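Chapter 7
Coordinating Two Arms: Shared Workspace, Shared Clock

Learning objectives

After completing this chapter, the student should be able to:
- define a common reference frame for two manipulators mounted on the same base
- describe how wrist cameras are calibrated against that frame
- distinguish a synchronous controller from a leader-follower controller
- write a planning query that treats each arm as a moving obstacle for the other

7.1 Introduction

The preceding chapters considered a single arm working alone. The planner knew where the table was, knew the shape of the arm, and searched for a path that kept the two apart. The addition of a second arm changes the problem in ways that are easy to underestimate. The number of joints doubles, and the size of the space to be searched grows far faster than that. A region that was free when planning began may be occupied by the time the motion is carried out.

Early bimanual software often avoided the difficulty by dividing the table down the middle. Each arm was confined to its own half, and a software barrier stopped any command that crossed the line. The method is safe and remains in use where the arms perform unrelated work. It cannot support a handover, in which one gripper passes an object to the other, or any task that requires both grippers to hold the same item.

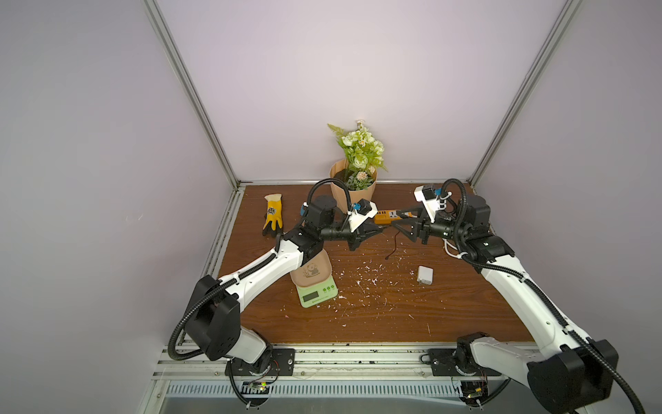 The software used throughout this chapter is the Pliltetti control stack, which was written for teaching by Veronica Stanciu and Laurențiu Surdu. It has three layers. The lowest sends joint commands and reads joint positions. The middle layer, named Rusu, keeps the transform tree and merges the camera estimates. The top layer holds the planner and the task scripts. Students who completed the exercises in Chapter 6 will recognize the lower layer, which is unchanged apart from the prefix added to each joint name.

7.2 One Frame or Two

Every arm has a base frame. When two arms share a rail, the offset between their base frames is fixed and can be measured once. A small error in this offset does no harm while the arms work apart. It becomes plain when the grippers meet, as each arm reports a position that is correct in its own frame and wrong in the other.

Pliltetti stores the offset in a single file, and no other part of the program may redefine it. In the calibration exercise at the end of this section, both wrist cameras view the same printed marker from 9 poses, and the solver adjusts the offset until the two sets of estimates agree. Readers should run the solver twice, from different starting values, and compare the results before saving either one.

7.3 Timing

Two controllers that run on separate clocks will drift. In a trial log supplied with the course files, the left arm recorded 1,109 control cycles during a period in which the right arm recorded 1,000. Each arm followed its own path without a fault, yet the handover failed. The log is examined line by line in Section 7.4, beginning at cycle 532, where the gap between the commanded and observed gripper positions first exceeds the tolerance.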